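工作间笔记 分拣台那一边
2023年12月
记录:Benoît Poulain

今天下午终于有一段整的时间坐下来写,茶都续了两回。上一次认认真真写这本笔记还是六月,那时候分拣台刚从隔壁搬过来,大家还在为插座够不够用吵嘴。现在回头翻那几页,满纸都是线缆长度和螺丝规格,几乎没有提到人。所以这一篇我想多写写人,规格的事 Zemis 的表格里都有,谁要查就去那里查,不在这儿抄了。

先说背景,免得以后新来的同事看得一头雾水。Geditstead 这边的退货间,做的是杂件回收:客户退回来的小东西,梳子、杯子、玩具、厨房里的零碎,什么都有,混在一起送来,要一件一件捡出来,看一眼,放到该去的地方。以前全靠手。一个班下来要弯腰、伸手、再弯腰,老同事的右肩没有几个是好的。Dandard 那边接下改造的时候,说得很客气,叫“减轻重复性负担”,我们私下里当然都在猜,减掉的到底是负担还是人。这个话我写在这里,因为当时大家确实是这么想的,现在也还有人这么想,我觉得应该留个记录。

到目前为止,班上一个人也没有少。但每个人做的事情都变了,变得比我原先估计的要多。

最大的变化在料箱旁边。以前箱子只是箱子,东西倒进去,手伸进去,没有人会多看它一眼。现在倒多少、怎么倒、箱子摆在哪里,全成了学问。摆歪一点,下午就要有人过来重新对位置,对完了还要跟早班说一声,早班又要问是谁挪的,一来一回半个钟头就没有了。后来大家养成了习惯,走过去先看一眼台面上的蓝胶带,再看夹子,然后才说早上好。我自己也这样,前天回家进厨房,居然先看了看砧板有没有对齐,被家里人笑了一晚上。 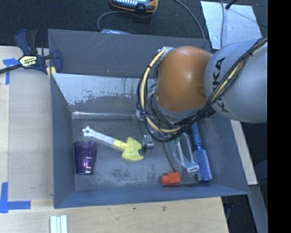
本页最后修改:2023年12月,星期四
接着说料箱里的东西。我们现在试的这一类组合,老同事叫它“难为人的一锅”。软硬不一样,透光的和不透光的放在一起,形状也没有一个规矩。紫色的那只杯子是半透明的,人的手去拿,根本不用想;玩具斧头斜着躺,白柄黄头,人也是顺手就捏住了柄。可是要把“顺手”两个字讲给 KUKA 的手臂听,就得从头说起:从哪一边下去,先碰哪里,旁边那件会不会跟着动。蓝色的圆梳子我尤其喜欢拿来讲课,一头光滑一头是刷毛,捏哪里都可以,又哪里都有一点讲究。

说到讲课,这是我今年最没有想到的一件事。原来手最快的那几位,现在成了最会讲的。调试的年轻人坐在屏幕前面,她们站在旁边,说“你让它先碰这头”,或者“先别急着拿这个,把压着它的挪开”。这些话以前从来没有人写下来过,因为不需要,坐在旁边看两天就学会了。Chevalier 做的那份操作手册,初稿里完全没有这些内容,我把整理好的一叠纸条寄过去,他们回信说很有用,问能不能再多要一点。我把信打印出来贴在茶水间了,贴的时候心里挺得意的,好像是我自己写的一样。

也要老实记一记不太好的地方。第一是安静。以前分拣台边上是有人说话的,手上干着活,嘴上聊孩子、聊菜价、聊周末去哪儿。现在各人看各人的位置,中间隔着一段距离,说话要提高嗓门,慢慢就懒得说了。有位同事跟我讲,她回家以后肩膀是不疼了,可是觉得一天特别长。这句话我记了很久,到现在也没有想出好办法。茶歇改成大家一起歇,算是一点补救,效果有一些,还不够。

第二是等。手臂停下来的时候,人就得等,等的人不知道该不该走开,走开了怕它马上又要人,不走开又觉得自己在罚站。我们试过把等的时间用来贴标签,后来又改成整理下一箱的料,后一种大家比较能接受,因为看得见自己做了什么。

第三是记数。试运行那一轮定的是300件,最后进表的是297件,差的三件到底算谁的,讨论了很长时间,最后发现是登记的时候漏了行,跟手臂没有关系,跟人的手也没有关系,就是表格设计得太挤。请 Zemis 那边把行距调宽一点,这个要求我已经提过了,下次开会再提一遍。

培训方面,今年一共排了大约69个小时,听起来不少,分到每个人头上其实很紧。我的意见是明年少讲一点菜单和按钮,多留一点时间给大家站到台子旁边去看、去问、去把手放在急停旁边习惯一下。有七位同事报了名想学基本的示教,比我预想的多,其中有两位去年还跟我说这辈子不碰这个东西,我一个字也没有提起,只是很高兴地把名字抄上去了。

几件要做的事,写给自己也写给早班:
台面左下那一段的胶带有空的时候检查一遍,翘起来的就换。
料箱用旧了,底上磨得厉害,问一下 Dandard 有没有替换的,先不急着换。
手册第二稿到了以后,先给分拣台的人看,再给办公室看,顺序不要反。
茶水间的水壶该除垢了,这个跟自动化没有关系,但是不写下来我又要忘。

写到这里天已经黑了,隔壁在收东西,我也该去把灯关了。纸条还剩半盒没有整理,明天上午接着弄。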